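Kitchen assistants wanted for our food preparation study in Virkeck

Stoltbridge is looking for people who like to work with their hands in a kitchen. From May we will have places for 21 participants in our study on everyday food preparation. We are a small group that tests kitchen tools and writes the instruction booklets that come with them. Many booklets are difficult to follow, also for people who cook every day, and we would like to make ours better. For this we need to see how different people do the same simple work.

You do not need to be a good cook. We are equally happy with a person who makes dinner for six every evening and with a person who has never grated anything in his or her life. It is more important for us that you are patient and that you tell us your opinion, also when it is not a nice one.

What you will do

One session takes 90 minutes. You come to our kitchen on the first floor of the Kariuki building, where you get an apron and a place at the table. In the first part you prepare vegetables and cheese with tools that we give you: graters, slicers, bowls with lids, and a salad spinner. You get the written instruction and you try to follow it alone. We do not help in this part, and we ask you to say aloud what you find unclear.

After a short break comes the second part, in which you do the same work again in your own way, without the booklet. Here we are interested in which step you leave out, where you put the lid when you do not need it, and how you hold the food when the piece becomes small. 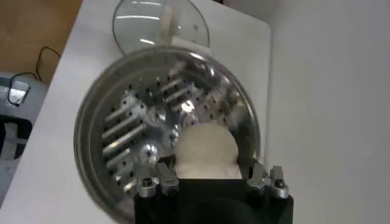 In the last part you take the tools apart, wash them and put them back in the cupboard. Please do not think that this part is less important. We receive more letters about cleaning than about grating, and the chapter on cleaning is the one which we will write completely new this year. At the end there is a short talk with one of us, with tea or coffee.

Who can take part

You should be 18 or older and able to stand for a longer time, although we also have two lower places for people who prefer to sit. You should read English well enough for a simple instruction. Left-handed persons are very welcome, we had too few of them in the last round. If you have an allergy to milk, celery, nuts or any other food, please write it in your message and we will choose other ingredients for your session.

Persons who work for a producer of kitchen tools can unfortunately not take part.

What you receive

For each complete session we pay 10 pounds and your bus ticket in both directions. Who comes to all four sessions receives 100 pounds in total, so the last payment is higher than the others. The money is paid in cash or to your bank account, as you wish. What you have prepared you may take home, and we have boxes for this.

Practical information

Sessions are in the morning or in the late afternoon. Please come with short or tied hair, closed shoes, and without rings. The entrance is on the side of the Javwood bakery, through the green door, and not from the main street. There is a lift. Bicycles can stand in the yard.

How to apply

Please send a short message to Neema Mwakyusa at Stoltbridge, with your name, your age, your telephone number and the times which are good for you. Two or three sentences about how you cook at home are enough, we do not need a CV. You will receive an answer from her in any case, also if all places are already taken. Then we can put you on the list for the autumn round, if you agree.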